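Home | Setup | Recording | Review | Training | Support

Section 6. Recording your first episodes

Your Barkcombe two-arm station is set up and calibrated, so now comes the fun part! Every episode you record is one complete try at the task, and the Asimberg learner picks up its habits straight from you. Start with something simple, like gripping a small box from both sides and lifting it.

Before you start

Clear the tabletop of everything the task doesn't use. Old marks and scuffs on the surface are fine, and you don't need to clean between episodes.

CAUTION: Keep hands and sleeves off the table while the arms are live. Press the foot pedal once to pause before you reach in.

Recording

1. Open Tornotex Recorder and choose New Set. Give it a name you'll still understand in November.
2. Type the task in plain words, such as "lift the box with both grippers." Use the same wording for the whole set.
3. Place the object near the middle of the table, where both arms can reach it easily.
4. Open both grippers fully and press Record. Wait for the tone.
5. Bring the arms in from opposite sides. They don't have to arrive together, but keep each one moving smoothly.
6. Close, lift, hold for 3 seconds, set the object down and press Stop.
7. Mark the episode Keep or Discard right away, while you still remember how it felt.
8. Shift or turn the object a little and go again!

NOTE: An episode that runs past 90 seconds is split into two files. Discard both and record it again.

How many do you need?

You'll see the first signs of learning surprisingly early, and it's a real thrill when the arms head for the box on their own. For a dependable lift, plan on more than 300 kept episodes, with the object in plenty of different spots. Small recoveries are great material, so if a finger bumps the box and you correct it, keep that one.

Check the head view in Review before you start a long session. Both grippers and the object should be visible during the approach. Some blur on a moving arm is normal.

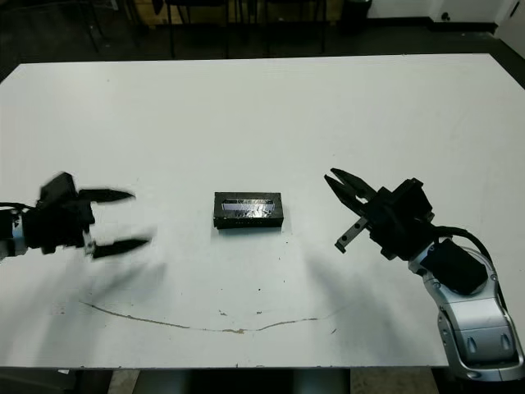 Babalola: We kept our slow, hesitant approaches in the first set and the arms learned to hesitate too. Discarding those and retraining fixed most of it, so I'd be stricter at step 7 than the manual suggests.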